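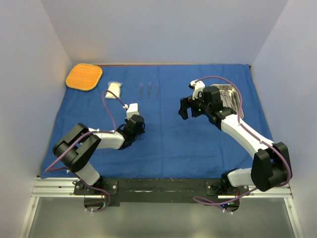
Blue cloth with the orange pad in the upper left corner.

Vutside Print Forum > Relief and Intaglio > Lazarević, "Harbor Steps": first or second state?

platemark_b
I am trying to place an impression of Eleni Lazarević's linocut "Harbor Steps." The Georgiev checklist gives two states. The first has a solid black sky and the second has the sky recut with short horizontal strokes to the left of the mast. Mine has the strokes, but it also has the pencil numbering on the left margin, which Georgiev says was used only for the first state. The edition size on the sheet is 200. The paper is a cream wove with no watermark that I can find.

Has anyone seen a numbered second state?

inkandbaren
Yes, one. The numbering was in a different hand from the signature, a looped 2 with a flat base, and I took it to be a dealer's addition. Compare the graphite. If the signature is soft and slightly shiny and the number is hard and gray, they were not done in the same sitting.

gouge_line
I would not rely on the sky strokes. The block was printed by Boltivico for the portfolio issue and lightly inked impressions show chatter in the cleared areas that can pass for cutting. Recut strokes have a clean start and a tapered end. Chatter follows the direction of the gouge used for clearing, and on this block that is diagonal.

Post a raking light detail if you can. The embossing on the back also helps.

platemark_b
They taper. Start on the right, end on the left. Under a 20x loupe the edges are sharp. No diagonal component. I am confident this is cutting.

Signature and number both look like the same soft pencil to me. The 5 in the number matches the 5 in the date under the signature, with the top bar detached.

harahap_reader
Then Georgiev is wrong on this point, or at least incomplete. The checklist was compiled mainly from the Harahap collection, and that collection has the second state only in unnumbered proofs. Lumturie Georgiev says as much in the note on sources at the back. People quote the state table and skip the note.

inkandbaren
That is a little unfair to the checklist. The entry says "numbered in the first state," and the word "only" is not there. I have it open. It is the original poster who added "only."

platemark_b
Checked, and you are right. My mistake. The entry is silent on the second state.

gouge_line
Silence in a checklist like this one is normally read as absence, though. Every other entry with two states gives the numbering for both. I still think a reader is entitled to take it as a negative.

inkandbaren
Disagree. Where an entry has "none" against numbering, it is printed. Here the field is blank. Blank and "none" are separate values in that layout.

mulberry_sheet
On paper: the first state should be on Virkik laid, with chain lines visible in transmitted light. Cream wove would be wrong for it whatever the sky looks like. So the paper agrees with the strokes, and the number is the only thing pulling the other way.

My guess is that the edition was declared at 200, the first state was abandoned partway, and the count carried on across the recut block. If so, low numbers would be laid paper with solid sky and high numbers would be wove with strokes. What is your number?

platemark_b
145/200.

mulberry_sheet
Consistent, but one sheet does not prove anything. If others here could give number, paper and sky we could find the break.

oldregister
Mine is 38, laid, solid sky. Bought in May from a frame shop, trimmed to within 2 mm of the image at the top, so the margin is no help. Signature intact.

gouge_line
I have 151. Sky strokes, paper wove, but noticeably whiter than cream. It has been washed at some point, so I put no weight on the color.

inkandbaren
For the record, the one I handled was numbered in the nineties with strokes, and I still think that number was a later hand. I would leave it out of any list. The paper was hinged down along all four edges and I could not get light through it.

harahap_reader
Leaving it out because it does not have a hand you like seems wrong. List it with a query.

inkandbaren
Fine, with a query.

platemark_b
Will start a table in the resources section: number, paper, sky, condition, hand queried or not. Please measure the image at the bottom edge as well. Lino shrinks, and a late printing could differ from an early one by up to 2 mm.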